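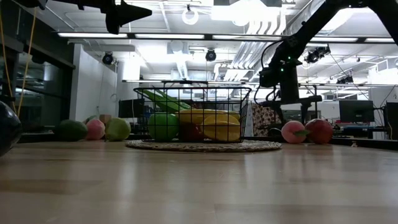

Unit 4: The Fruit Basket and Other Things We Think Keep Food Fresh

Home Storage and Kitchen Habits, Wirnmont evening program
Handout to go with the June session. Bring it back next time, we will mark it up again.

4.1 What the basket is supposed to do

Wire baskets are sold on one idea, airflow. Air gets in through the sides, moisture gets out, the fruit lasts longer. The first half is fair enough. An open grid does let air through, and a solid bowl does not. Whether that buys you an extra day is another matter, and most of the claims I have read come from people selling baskets.

Look at the one on the table. Two bunches of bananas, one green and one yellow, with a green apple and something dark red down low. Now ask what the airflow is doing for a piece at the bottom of a pile like that. It has neighbors pressing on it whatever the sides are made of.

The woven mat underneath is pleasant and protects the tabletop from scratches. I have seen it claimed that natural fiber "draws damp" from fruit. Fruit in a basket on a mat is mostly not touching the mat. Treat that one as decoration.

4.2 Bananas with apples

The standard advice is to keep them apart. Both give off ethylene gas, which speeds ripening, so fruit stored together can hurry each other along. This is one of the few pieces of kitchen advice I would defend. It is also overstated. On an open table in a drafty room, a good part of the gas simply drifts off. The effect is much stronger in a closed paper bag, and that is why the bag works when you want a hard avocado by the weekend.

Some of the fruit on our table is toy fruit, by the way, as the green bananas will tell you. It is for practicing layout. It will not ripen, and please do not report that it kept well.

4.3 In the basket or on the table

There are pieces standing loose on both sides of the basket, peaches among them. Liette Desjardins argued last term that anything outside the basket is clutter. Dušan Vrabec said the soft fruit belongs outside, in a single layer where it cannot bruise. I side with Dušan for peaches and with neither for apples, which will put up with nearly anything for a week.

Check for yourself:
– lift the top fruit and look at what is under it
– turn each peach over, the bad spot is usually underneath
– take out anything soft today, whatever you planned to cook

4.4 The Wollton diary

You will see this quoted, so read it with care. Manon and Tanner Hawthorne kept a diary of 526 pieces of fruit bought for one household. They recorded 495 eaten or cooked, and 41 thrown out. Add those up before you repeat them. Ten pieces too many. Tanner thinks some halves were entered in both columns, and that may be so, but the diary does not say. There was no second household using a bowl, so it tells us nothing about baskets anyway.

4.5 For next time

Read pages 2 and 3 of the Penner leaflet and underline every claim that comes without a source. Then arrange your own fruit in one layer for a week and write down what you throw out, with the reason. Gaétan Dufour will collect the sheets at the door.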